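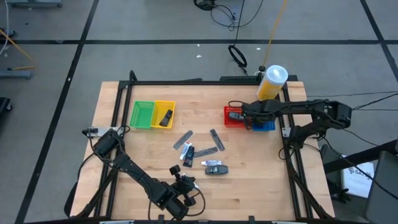
How to set up a two-arm sorting task for your robotics club

Our club at Pelport has been running two-arm sorting for a couple of terms now, and it has become the activity everybody wants a turn at. It suits mixed groups brilliantly. Beginners can choose the items and lay out the table, while the keener programmers get a problem that stays interesting for months. We were asked for our notes after the August open day at Niltitz, so we've typed them up properly.

The task in one line: a pile of bathroom-drawer bits goes in the middle of the table, coloured baskets go along the far side, and the two arms put everything away.

What you will need

Two matching arms with grippers, one for each side of the table
A solid table with a wooden top
Four small plastic baskets in different colours (ours are green, yellow, red and blue)
Combs, tubes and a few small handheld gadgets
Black tape for the floor
Clamps, cable ties and more extension leads than you think
A laptop running your control software (we use Mallet, our own student-written package)

The baskets and items are cheap. We spent £64 on everything that wasn't a robot or a table, and a good part of that was tape.

Step 1: Mark out the floor

Do this before any hardware comes out of its box. Decide where the table goes, then run strips of tape on the floor around it, leaving enough room for an elbow to swing out past the table edge. First-timers always forget the elbows! An arm that is reaching back over the tabletop can have its middle joint well outside it, right where somebody likes to stand.

Our rule is simple. While the arms are powered, feet stay outside the tape.

Step 2: Fix the arms

Mount one arm on each side, on rails if you have them, and tighten the mounting plates fully before you connect anything. Give each base a firm push with your hand. If it shifts at all, take it off and start again, as a tiny wobble at the base turns into a big miss at the fingertips.

Now run the cables. Leave a loop at the wrist so the gripper can turn without tugging, then move each joint slowly by hand through its whole travel, with the power off, and watch what the loop does. It should never go tight and it should never catch on a basket rim. The loop is worth a good quarter of an hour of fiddling.

Step 3: Place the baskets

Put them in two pairs towards the far side of the table, green and yellow on the left, red and blue on the right. Each arm then has a pair it can reach comfortably. Touching baskets are fine within a pair, but leave a decent gap between the pairs.

Mark the corners of each basket with a soft pencil. They creep. We once lost a whole afternoon to a "software fault" that was a basket sitting a thumb's width from where the program thought it was.

Step 4: Choose and scatter the items

Start with things that are long and fairly stiff. Tubes are lovely to begin with, and they come with plenty of printing on them, so the vision people are happy too. Combs are much harder. They lie flat, they're dark, and a gripper with chunky fingers has to come in very low to get hold of one. Save them for the second week.

Drop the items in a loose group in the middle and resist the urge to tidy them. Different angles are what you want. A tube lying right beside another tube is a proper challenge, and the cheer when an arm separates them cleanly is quite something.

Step 5: Teach one arm at a time

Park the left arm and work only with the right until it can pick up one item and let go of it over a basket. Then swap. Run everything at the slowest speed you have. Keep one person on the stop button who has no other job, and change that person every ten minutes or so.

Aim to release just above the rim. Too high and things bounce out, too low and the fingers clip the side.

Step 6: Bring the arms together

This is the fun part – and the part where you'll be glad of slow speeds. Begin by giving each arm its own half of the table. Once that is steady, let both take items from the middle, but make each one wait until the other has left the shared area. Mallet does this with a simple flag that either arm can hold. It's a bit polite, and we like watching them take turns.

Keep a record of every attempt. Ours is a spreadsheet with the item, the arm, the basket and a yes or no. We have 781 attempts logged so far, 147 of them with combs, and reading down the comb rows taught us more about finger angles than any amount of discussion.

When things go wrong

The gripper closes on air: check the table height setting first, then the basket marks.
An item pings off the table: your grip is too near one end. Aim for the middle.
An arm stops halfway: look at the wrist cable before you open the code.
A long item leans out of its basket: count it as a success if it stays in. We argued over this for weeks, and the Trullent Cup rules we play by now say the same.

Packing up

Park both arms low, switch off, and collect the items into one basket before you unclip anything. Pick up stray scraps of paper and tape as well, and coil the leads loosely. Leave the floor tape down if the room allows it, and next time you can go straight to Step 2.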